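Federbälle richtig lagern und vorbereiten: So halten sie länger

Wer wie ich seit vielen Jahren zweimal die Woche in der Halle steht, der weiß, wie sehr es schmerzt, wenn ein frischer Naturfederball schon nach dem dritten Ballwechsel ausfranst. Mir ging das lange so, bis mir Olaia Barroso aus unserer Trainingsgruppe zeigte, wie sie ihre Bälle vor dem Spielen bedampft. Seitdem mache ich es jeden September zum Saisonbeginn und dann den ganzen Winter hindurch, wenn die Heizungsluft so furchtbar trocken ist.

Was ihr braucht

Einen Wasserkocher, eine Rolle Bälle mit abnehmbaren Deckeln an beiden Enden und ein bisschen Geduld (die ist wirklich das Wichtigste!).

Schritt 1: Bedampfen

Wasser aufkochen, den Kocher ausschalten und beide Deckel der Rolle abnehmen. Nun haltet ihr die Rolle mit etwas Abstand über den Dampf, 5 Sekunden von jeder Seite. Vorsicht mit den Fingern, ich spreche da leider aus Erfahrung. Die Federn sollen nur Feuchtigkeit aufnehmen, und der Kork darf auf keinen Fall nass werden.

Schritt 2: Ruhen lassen

Deckel wieder drauf und die Rolle über Nacht stehen lassen, mindestens aber ein paar Stunden. Ich mache das gern abends gegen neun, dann ist am nächsten Tag alles fertig.

Schritt 3: Aussortieren

Vor dem Training lege ich die gebrauchten Bälle auf einen Tisch und schaue sie mir in Ruhe an. Ist eine Feder geknickt, kommt der Ball in die Übungskiste. Sind mehrere gebrochen, fliegt er beim Schlagen so eiernd, dass er auch dort keine Freude mehr macht.

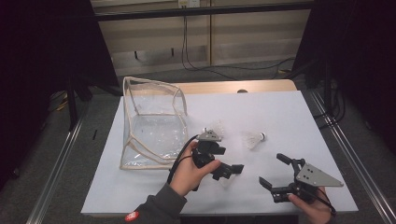
Zwei weiße Federbälle auf dem Tisch, links daneben eine durchsichtige Tasche mit beiger Einfassung.

Schritt 4: Aufbewahren

Gute Bälle gehören zurück in die Rolle, immer mit dem Kork in dieselbe Richtung, damit sich die Federn nicht verbiegen. Lagert sie kühl und bitte nie im Auto oder neben der Heizung. Detlef Nolte schwört auf seinen Kellerraum, bei mir tut es das unterste Fach im Flurschrank.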